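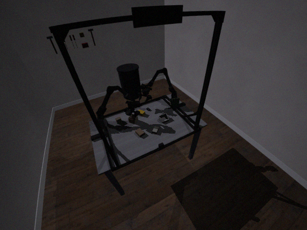 Godmont Folding Table: Set-up Guide
Section 4. Putting the table up, levelling, first clean

Read the lot before you start. Allow half an hour, less if you've done one before. Two people for the lifting, please, not one strong one.

Before you begin

Check the bag of fixings against the card in the lid. You should have 12 long bolts, 14 washers and the hex key. Spare washers are normal, spare bolts are not. If you've got bolts left over at the end go back to step 3.

CAUTION: Keep fingers clear of the hinge when the legs swing out. It shuts quicker than you'd think.

4.1 Legs and rails

1. Lay the top face down on a blanket or the flattened box. Not bare floor, grit scratches the surface.

2. Swing out both pairs of legs till the catch clicks. No click, not locked. Push again.

3. Fit the side rails, slotted end towards the hinge. Bolts in finger tight only. Leave the key alone for now.

4. Check the rails sit flush all the way along, then nip up each bolt a quarter turn at a time, working corner to corner.

Note: older tables (made before June) have a plain rail with no slot. Either way round is fine on those.

5. Turn the table over. One person each end, lift togther, feet down first.
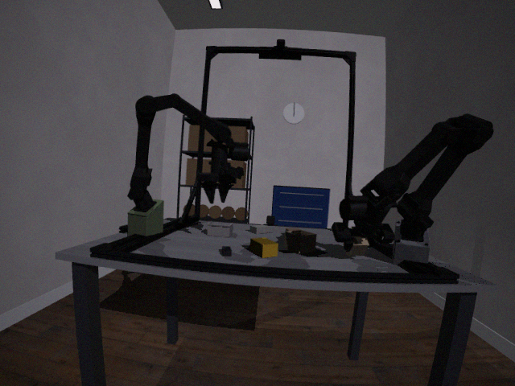 Don't drag it into place once it's up. Dragging bends the feet and then it will never sit level. Lift, move, put down.

4.2 Levelling

6. Put the spirit level across the middle, then along the length. Write down which corner is low or you'll forget.

7. Wind the foot out on the low corner. Clockwise as seen from above. Stop when the bubble is between the lines, no need for perfect.

8. Press down on each corner in turn. Any rock, go round again from step 6.

CAUTION: 2 cm is the most any foot should be wound out. Past that the thread is barely holding. Use a packing piece under the foot instead (Carnell wedges fit, so do most others).

9. Lock each foot with its nut. Hold the foot still with your other hand while you do it.
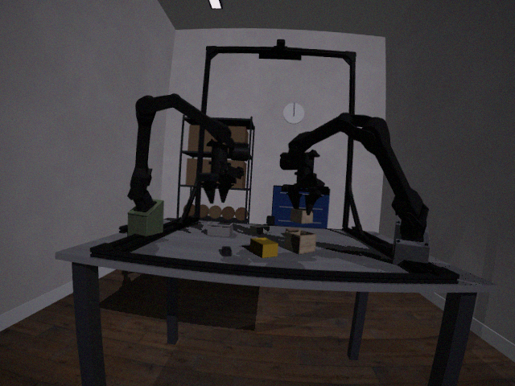

4.3 First clean

10. Wipe the top with warm water and a drop of washing up liquid. Soft cloth. Dry it straight after.

11. Leave overnight before putting anything heavy on it. The edging glue wants time.

Do not use: bleach, scouring pads, cream cleaner, anything with sand in.

4.4 Loads and moving

Top limit is 100 kg, spread out. Not all in one spot, and nobody sitting on the end.

To fold away, clear the top, turn it over, undo the foot nuts, press both catches and bring the legs in hinge end first. Rails stay on.

Bolts work loose in the first few weeks. Check them after a fortnight, then whenever you rememeber.

Missing parts: write to Apinya Kaewmanee, Godmont spares desk, with the number off the label under the top. Section last changed 4th October.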